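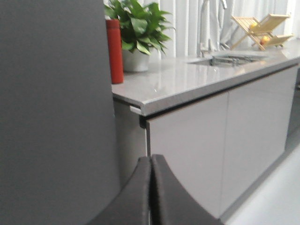 From the Herwood Supper Letter, August

Red lentil soup with lemon and burnt onions

Last month I asked you which soup you cook when the weather is too warm for soup but you want it anyway. Many of you wrote back with lentils. Negin Taheri sent three versions, and one of them came with a warning that her children call it "the orange one" and will not eat it with any other name. So this month we make the orange one, with a few changes of mine.

I grew up with a thicker lentil dish, the kind you eat with rice and your fingers. Soup was for sick people. It took me years in this country to understand that a soup can be the whole dinner, and I am still a little suspicious when there is no rice on the table. If you feel the same, cook a small pot of rice next to it. It goes very well.

The good thing with red lentils is that they do not need soaking and they fall apart by themselves. You do not need a blender. I have made this soup smooth, for a guest who asked for it, and I found it less interesting. A little texture should stay.

What you need, for four people

1 1/2 cups red lentils
2 large onions for the soup and 1 more for the top
3 cloves of garlic
2 carrots, grated on the large holes
1 tablespoon tomato paste
1 teaspoon ground cumin
1/2 teaspoon turmeric
a pinch of chili flakes, or more
6 cups of water or light vegetable stock
1 lemon, juice and a little of the peel
olive oil, salt, black pepper
some fresh cilantro or parsley

How I do it

Wash the lentils in a sieve until the water runs almost clear. Some foam will still come up later in the pot, and you can take it off with a spoon.

Chop two onions small. Warm three tablespoons of oil in a heavy pot and cook the onions with a good pinch of salt on medium heat until they are soft and yellow at the edges. Please do not hurry this step. I used to give it five minutes and I wondered why my soup tasted thin. Now I give it 15 and I use the time for grating the carrots.

Add the garlic, then the cumin, turmeric and chili. Stir for a short moment, until you smell the cumin clearly. Put in the tomato paste and let it get darker on the bottom of the pot, but watch it, it burns fast. Then come the carrots, the lentils and the water.

Let it come to a boil, turn the heat low and put the lid on with a small gap. It needs 20 to 25 minutes. Stir it now and then and go down to the bottom with the spoon, as lentils like to stick there. When they have lost their shape, the soup is ready. If it is too thick, add hot water. It will also get thicker in the bowl while you talk.

Salt it at the end, and then add the lemon juice. Start with half of the lemon and taste. I always finish by using all of it.

The burnt onions

They are not really burnt, but my husband calls them this and the name stayed. Cut the third onion in half and then in thin slices. Heat four tablespoons of oil in a frying pan, put in the onions and leave them alone for 2 minutes before you stir for the first time. After that, stir often. You want them dark brown with some black tips. Take them out a little before you think they are done and spread them on a paper towel with a bit of salt. They get crisp when they cool.

Keep the oil! Put a spoon of it on each bowl together with the onions, the herbs and a little lemon peel.

Some changes you can make

Jahangir Dewan puts a handful of chopped spinach in at the end, and he says frozen is fine too. Chalerm Hemmin uses coconut milk for the last cup of liquid and lime for the lemon. I tried this one and I liked it a lot, but then I would leave away the tomato paste. With coconut it becomes a different soup - softer and more sweet - and it wants more chili.

If you have only brown lentils, you can use them, but count on 40 minutes, and mash a part of them against the side of the pot.

The soup keeps four days in the fridge. It also freezes well without the onions. When you warm it up again, add a splash of water and a few new drops of lemon.

From your letters

Nusrat Kumarasinghe asks if the flatbread from the last letter can be made without yogurt. Yes. Take the same amount of warm water, minus two spoons, and one spoon of oil. The dough will be less soft, so let it rest longer, at least one hour.

Habibur Liyanage made the cucumber salad for a family party and writes that it was watery by the time everybody sat down. I think the salt went in too early. For a big bowl, keep the cucumbers and the dressing apart and mix them at the table. If you have to mix earlier, salt the slices first, wait half an hour and press the water out with your hands.

Two readers wanted to know the oven temperature for the stuffed peppers, which I forgot to write. It is 375 degrees, and I am sorry. I hope nobody ate raw peppers.

Next month

I want to write about eggplant, and mostly about how to cook it with less oil than my mother uses. If you have a trick, please send it to me before the end of the month. Short letters are welcome, and so are long ones, but please tell me how big your eggplant was. "One eggplant" can mean many things.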